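# Give Me the Big Black Flowers

I have been thinking about black clothes, mostly because I own so many of them. Black T-shirts, black pants, a black sweater for every temperature between September and spring. I like them! They go with each other, they forgive coffee, and you can get dressed in the dark. Walk into almost any room where people are busy with their hands and you'll find the same wardrobe, give or take a cap. When the cap is teal, my eye goes straight to it and stays there.

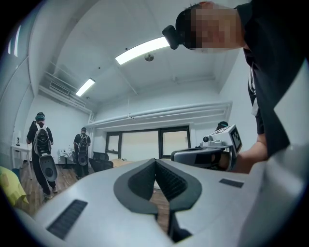

## Opinion: Cloth and Color

One teal cap among all that black is a small pleasure, and I'm grateful for it. But I want to make the case for something larger, and I mean larger in inches. I want big prints back. Big flowers, drawn with confidence, on cloth that gets used every day. And I want them in black and white, so that those of us with closets like mine have no excuse.

The usual advice is that a large print is a commitment. You'll get tired of it, people say, so buy the plain one and add a cushion. I followed that advice for years. I had oatmeal curtains, an oatmeal throw, and a tablecloth that Duvero sold under the name "pebble," and I can tell you that I got tired of every one of them within a month. It's hard to stay interested in pebble. Then a friend moved away and left me a length of cotton from Fatetti, white with black peonies on it the size of dinner plates, and I put it on the table mostly to keep it off the floor. That was 9 years ago. It's still on the table, I still look at it over breakfast, and I have not reached the end of it.

Part of the joy is that a big print is never the same twice. Spread flat it's a drawing, and you can follow a stem from one side of the table to the other while your toast gets cold. Fold it and you have half a flower on top, and which half depends on how you felt that day. Drop it in a heap and it's best of all, petals running into leaves and a vine going over the top and down the far side, with all the little shadows in the creases adding their own gray to the black and white. A plain cloth in a heap is laundry. A big floral in a heap looks as though it's up to something.

Small prints can't do this (sorry, small prints). A sprig pattern scrunched up is just a busier kind of beige. You need a motif big enough to be interrupted. A chrysanthemum is about perfect for the job, with all those petals, so that even a third of one peeking out from a fold reads as a flower right away.

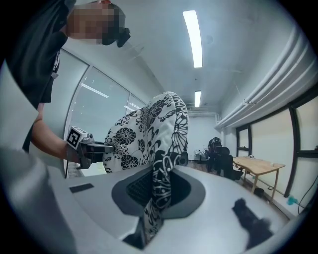

Mieke Postma wrote to me after I tried out a shorter version of this argument in the newsletter, and she wasn't having it. Big prints are lovely on the bolt, she said, but try sewing with them. You lose a yard to matching the repeat, you end up with a blossom sliced down the middle at the side seam, and after all that work somebody asks if it used to be a curtain.

She's right about the yard. I made a duffel-shaped pillow cover last winter out of a De Smet remnant with a 25-inch repeat, and the scraps could have dressed a second pillow. But I'd say let the blossom be sliced! I've stopped matching anything that isn't at eye level, and the places where the pattern jumps have become the places I like. There's a seam on my pillow where a leaf turns into the edge of a completely different flower, and it's prettier than either of them was whole. As for the curtain question, the answer in my house is usually yes, it did use to be a curtain, and it was a wonderful curtain.

I'll give Mieke one more point, which is cost. The last big print I priced new was from Climau, a linen with ferns and poppies, and it was 78 dollars a yard. I put it back. I'm enthusiastic, I'm not made of money. But secondhand is full of this stuff, exactly because everyone was told they would get tired of it. Old bedsheets are the place to start. King-size flat sheets especially, since you get the full sweep of the pattern with no seam in it at all, and the cotton has gone soft from years of washing. Check the middle for thin spots by holding it up to a window, and check the hem for the good crisp black that hasn't faded to charcoal. A bit of charcoal is fine too.

Then use it. Please don't save it for guests or fold it away in tissue. Put it on the table where you eat, or over the chair where the coats land, or on the bed in the room everyone walks through. Wear your black T-shirt next to it. You'll look terrific, like you planned the whole thing, and the flowers will be right there at your elbow when you sit down to pay the bills.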